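Snack table talk, Thursday session, Pandthorpe
Notes for Sawsan Salameh, 8 minutes plus questions

Start without the slide. Ask who has bought a wire rack for an office kitchen in the past year. Wait for hands. Ask who still knows where it is.

Then say what I was asked to talk about, "the self-serve drinks corner and how it changes a workplace." I have my doubts that it changes anything. People get thirsty, they walk over, they take a soda. They did that when the bottles stood in a cardboard tray on the floor.

The claims. Read these slowly.
- An organizer saves time. Whose? At Prendau they told me it saved 60 hours a year. I asked how they had measured it and got a long pause and then a link to the store page.
- People drink less sugar if the soda is laid out neatly. I have never seen this happen. At Leone the orange went first every week, neat or messy.
- It pays for itself. A rack doesn't pay for anything. Move on quickly here, last time somebody wanted to argue about it.

(Drink some water.)

What I did at Lusuleo. Kept a sheet by the fridge from February on. Nearly 1,000 bottles taken over the whole run, 702 of them cold from the fridge. So most people ignored the display and opened the fridge door. Be fair about this: the fridge was closer to the desks. Someone will point that out, so say it first.

What I will grant the rack people:
Mesh sides are good. You see what's left without picking anything up. Bottles standing in rows beat bottles lying down, which roll. Same kind behind same kind, so when the front one goes you know what's behind it.

What I won't grant: the top. Every rack I've looked at ends up with chips on it. The catalog calls that the display level. It's a lid that people put bags on.
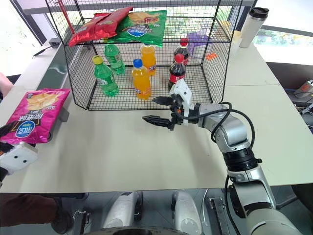

Second complaint, the shelf. Nobody selling these wants to discuss how tall a soda bottle is. Measure the bottle, cap included, before you order. Bring your own tape, don't trust the box. Pause for the people who have already ordered.

If running short, skip the bit on labels facing front. If running long, skip it too.

Cups: I'm asked every time. Put out fewer than you think. People leave them half full next to the bottles and then no one will touch either.

Finish on what to do Monday. Try one table and whatever rack is already in the closet. Write down what gets taken for a month. If the numbers don't move, send the organizer back while you still have the receipt.

Questions. Have the Lusuleo sheet open in case they ask for the weekly split.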